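# Plamenier refill concentrate, 5 liter canister

Plamenier is a neutral surface cleaner for kitchens, class rooms and small workshops. You buy one canister, you mix with tap water, and you fill your own spray bottles.

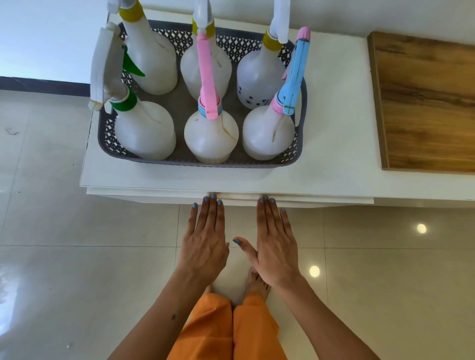

One canister gives 158 liters of ready cleaner at the normal dose, which is 32 ml of concentrate for each liter of water. For greasy surfaces you can double the dose, but please rinse after.

**Good to know before ordering**

- Smell: light, like cut grass. The version without perfume comes back in November.
- Suitable for: painted wood, tile, steel, most plastics.
- Not suitable for: marble, oiled wood, screens.
- Pump for the canister: sold separately under the name Sekside. The older Grimach pump has a different thread and does not fit.
- Storage: above freezing. If it became cloudy, keep it one night in a warm room and shake.

Mixed cleaner should be used in three months. We advise to write the mixing month on each bottle – a pencil on paper tape is enough.

**Delivery**

We send from our Devadiga warehouse. Orders placed before 2 p.m. leave the same day. Pallet orders need more time, so please write first to Juwita Rondonuwu at the order desk. She can also send the safety sheet and the price list for schools.

Empty canisters are taken back with your next order, if the cap is on.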